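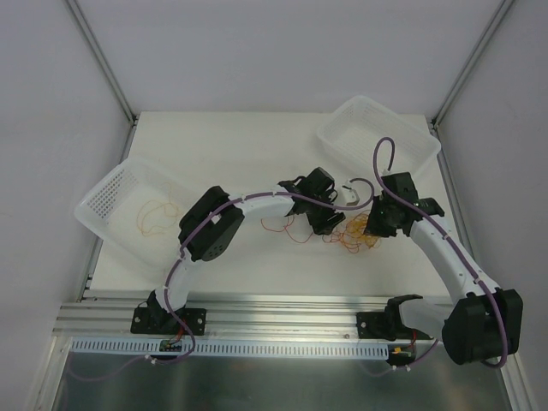 The subject of this report is the age of the music played on Montes, the weekday evening request show broadcast by Budmont Radio in Dusthorpe. The show describes itself on air as "new music first, your music next." We tested the first half of that claim against one month of broadcasts. Every song was assigned to one of two groups according to its year of first release: before 2000, or 2000 and later. The method has the same layout as the table in the photograph, with two baskets and nothing in between that a song could fall into. A song went into one group or the other, and a song whose release year could not be established was removed from the data before any counting was done.

1. Background

Montes runs for 2 hours and is presented live. The first hour is selected by the station. The second hour is made up of listener requests, received by phone and through a form on the station's web page. Both hours use the same library, and the presenter may reject a request that was played on the previous evening. Station announcements, jingles and music beds under speech are outside the scope of this report.

Earlier coursework on local radio in our department looked at advertising time and at the share of speech to music. Release year had not been examined. It was selected for this project because it can be checked from published sources and does not depend on the opinion of the person doing the coding, as genre does.

2. Data collection

The broadcasts were logged in August. Each play was entered in Sadidska, the logging program used in our media lab, with the title, the performer, the start time and the hour of the show. The final data set contains 196 plays. A song played on two evenings counts as two plays.

Release year was taken from the earliest commercial release of that recording. Three rules were needed for difficult cases:

Remasters carry the year of the original recording.
Live versions carry the year the live recording was released.
Cover versions carry the year of the cover, regardless of the age of the song.

The third rule has the largest effect. Several recent covers of much older songs appear in the log, and all of them are counted as 2000 and later. A listener might well hear them as old music. 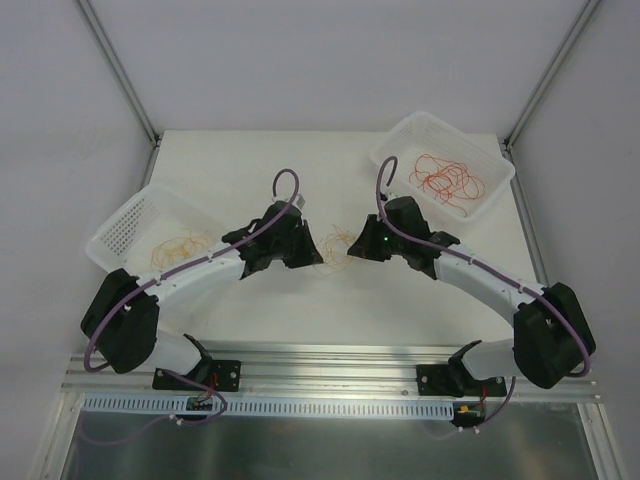 Coding was done twice, with the second pass made on a copy of the log from which the first set of years had been deleted. Where the two passes disagreed, the record label's own discography was used. Most disagreements concerned songs that appeared first as a single and in the following year on an album. These did not affect the grouping unless the two dates fell on either side of the boundary.

3. Results

Of the 196 plays, 80 were of recordings released before 2000. The older group therefore makes up a little over two fifths of the total. It is larger in the request hour than in the station's own hour, which was expected. The station's hour still contains older recordings on every logged evening, usually directly after the news and again just before the change to requests.

Repeats are concentrated in the newer group. The older recordings are spread over a wider set of titles, and few of them were played more than once.

4. Discussion

The on-air description is accurate if "first" refers to the opening song, which was a newer recording in all logged broadcasts. It is weaker as a description of the first hour as a whole. The boundary year is also generous, as a song released in 2001 is counted with one released this summer. A finer division by decade would answer the question better and can be made from the same log without new listening.

5. Limitations

One month is a short period, and summer schedules may differ from the rest of the year. The log does not record requests that were refused, so it cannot show whether the presenter favors one group over the other. A request for the station's own records on this point was sent on 4th October and had not been answered when the report was submitted.

The log file and the coding rules are stored with the course materials in the media lab.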